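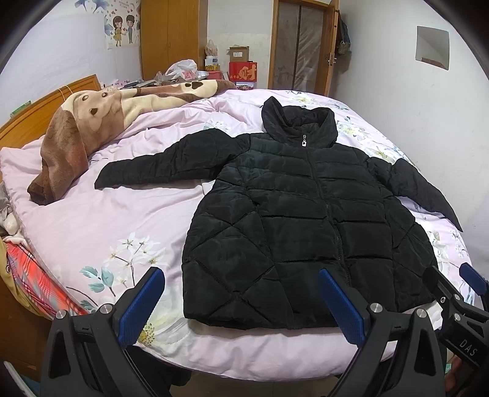

Unit 4, page 60

Care of Clothing and Household Textiles
Poston Evening Classes, Tuesday group

Fill and how it holds heat

A filled garment keeps the body warm by trapping air. The fill may be down, feathers, polyester fiber or a blend. The stitching keeps the fill from sliding to the bottom. Wide bands leave more room for the fill to rise. Small panels hold it in place better, but every seam is a thin spot where heat gets out.

The same applies to quilts and comforters. Last week's notes on seams (Unit 2) cover stitch length.

Washing

Read the care label first. Close all zippers and empty the pockets. Use a small amount of liquid detergent and a gentle cycle. Fabric softener coats the fibers and flattens the fill. Run a second rinse.

Drying

Low heat only. Stop the dryer now and then and break up clumps by hand. Down that feels dry on the outside can still be damp in the middle of a panel, and it will smell if it is put away like that.

Storage

Hang the garment or lay it loosely on a shelf. Avoid vacuum bags for down.

For next class: read the Gandbridge handout on fiber labels and answer question 7.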